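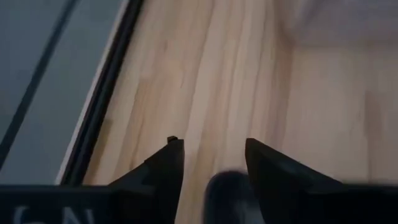
The slow pot: a week of beans in Tistton

Vira Kushnir

512 shares | 4 comments

Dried beans. I know. Stay with me.

I went up to Tistton in May thinking I'd write something about bread, since the town has two decent bakeries and a mill that still sells flour by the sack. Came home with a boot full of beans instead. Borlotti, butter beans, a small brown one I had never met before, and a paper bag of yellow peas that split down the side on the motorway. Still finding peas.

The shop is called Maksymiv. One window, a bell on the door, scales on the counter. Most of what they sell is dried and most of it comes from Setamora, further up the valley, where the soil is thin and not much else wants to grow. The small brown bean is the one people drive for. Locally it's just "the brown". It cooks down soft in the middle but the skin holds, and the broth it leaves behind is dark and almost sweet, a bit like chestnuts. I had a bowl at the counter with vinegar on it and bought four bags.

So. A week of beans. One pot on day one, then eating off it in different directions until it was gone.

Soaking first, as that's where the arguments are. I soak overnight, cold water, a good spoonful of salt. The salt is the bit people shout about. My mother never did it, said it made them tough, and I believed her for years. I've now done both side by side more times than I'd like to admit and the salted ones come out creamier with fewer burst skins. Sorry, mum. Forgot to soak? Cover with water, bring to the boil, lid on, off the heat for an hour, drain. Fine. Not quite as good. If they're red kidney beans, do the long soak, drain them, and then boil them hard for ten minutes in fresh water before you turn anything down. That one isn't a matter of taste, they will make you ill otherwise. And no slow cooker for those unless they've had the hard boil.

Then the pot. Biggest you have. Beans, fresh water to a couple of inches over, half an onion, a bay leaf, garlic with the skin on, a slosh of olive oil. Up to a proper boil and then down, down, until it barely moves. Lid slightly off. The brown took me nearly 70 minutes. The butter beans went on for ever and I gave up checking and had a bath. Taste five of them before you decide they're done, not one. There's always a hard one hiding. Salt again at the end and let them sit in their own liquid, and please don't tip that liquid down the sink.

First night, just a bowl. Beans, broth, bread, raw onion sliced thin and a lot of black pepper. I could of stopped there.

Second night, mashed half of them in a frying pan with cumin and a bit of the broth, let the bottom catch, scraped it up, let it catch again. Fried egg on top. Chilli sauce from the door of the fridge, the old bottle.

Third night was the soup I had in Brermont on the way home, or my version of it. They do it at the cafe by the bus station, in a deep white dish, and it's 136 calories a bowl according to the board, though I'd guess the board hasn't met the amount of butter I saw going in. Carrot, celery, onion, all chopped small and cooked much longer than seems sensible, until they've slumped. Then beans and broth, a tin of tomatoes, a rind of hard cheese if you've got one lurking. Cabbage at the end, torn up. The trick, and the woman at the cafe was quite firm on this, is a spoonful of raw garlic crushed with parsley stirred in once the heat's off. Makes the whole thing wake up.

Fourth night, cold. Salad, sort of. Drained the beans well, dressed them while I warmed them a touch so they'd drink up the vinegar, then left them to cool again. Radish, dill, a hard pear. Yes pear. There was a pear. Smoked mackerel over the top in big flakes. Best thing I ate all week, and I very nearly didn't bother.

After that it gets less noble. Beans on toast with cheese. Beans eaten from the tub standing up. A last cupful blitzed with lemon and tahini and put on the table as if I'd planned it.

Costs next to nothing, all this. A bag of the brown is 511 grams, an odd size - something to do with an old measure they use for the sacks, it was explained to me twice and I nodded both times - and it fed two of us for most of the week with a bit of bread and an egg here and there. Plenty of fibre, decent protein, and you do get used to the wind. Mostly. Start small if your not in the habit, a few spoonfuls a day, and drink water.

A few odds and ends before I run out of page.

Old beans never soften. If yours have been in the cupboard since you moved in, bin them or use them to hold down pastry.

Hard water slows everything. A tiny pinch of bicarb in the pot helps. Tiny. Too much and they taste of soap.

Tomatoes, lemon, vinegar - all after the beans are soft. Acid keeps the skins tight.

They freeze beautifully in their liquid. Flat bags, stacked, label them. I didn't label mine and had butter beans with custard very nearly, thinking it was stewed apple.

If you can't get to Tistton any borlotti will do for the soup, and a small pinto is close enough to the brown for the frying pan. Look for beans with a bit of shine and not too many broken ones in the bag. Buy from somewhere busy.

I've one bag left. Saving it for the first proper cold night, with a ham bone.

Comments (4)

marrowfat_jen
Salted soak convert here too. My husband still doesn't believe me so I just don't tell him.

Colin T
Made the soup, no cheese rind so used a spoon of miso. Very good. How long does it keep in the fridge?

Vira Kushnir
@Colin T three days for me, bit more if you leave the garlic and parsley out and add it per bowl. Like the miso idea!

pegandpan
Pear and mackerel sounds wrong but I had both in so I tried it. Having it again tomorrow.

Back to top | Contact us | Subscriptions | © 2026 All rights reserved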